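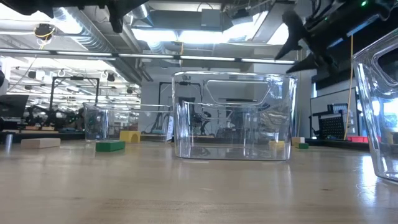
KORKLEY, 22 Oct 2024

About us

Flateck is a small play and learning school for children before the first grade. We are in the old Carvalho building in Korkley, which was built in 1911. We have two rooms, one garden and a kitchen where we prepare the snacks.

We opened with 11 children. At that time we had one shelf of toys, and most of them were building blocks. Today we have more children and more shelves, but the blocks are still the first thing which a new child takes in the hands. We have wooden ones in natural color and painted ones in yellow and green, and among them long flat pieces, small pieces and arches. An arch can be a bridge, a tunnel or a door for a mouse. The children decide this and we do not correct them.

How we keep our things

Parents who visit us often ask about the clear plastic bins. In the first year we used cloth bags, and the children emptied every bag on the floor to find one piece. With a clear bin they look through the side and they know already what is in it. The bins have an opening for the hand in the wall, so also a small child can pull one closer.

We put the blocks on a table as well as on the carpet. Some children like to build standing up, and on a smooth wooden table a tower stands more straight.

Tidying is a part of our day and has its own time, before lunch and again before going home. We do not sing a special song for it. The teacher begins, and the children join when they are ready with their building. If a building is very important to somebody, it may stay until the next morning with a name card beside it.

Our material

We have in our inventory 887 blocks, which we check every January. Pieces with a broken corner are sanded or taken away. Many of the blocks came to us from the Cetitz kindergarten when it moved to a smaller house, and we are still thankful for this gift.

Visiting us

You are welcome to see the rooms in the morning, when the children are playing. Please call the office before you come, extension 3955, and tell us the age of your child. Indoor shoes for children are needed. For adults we have covers at the door.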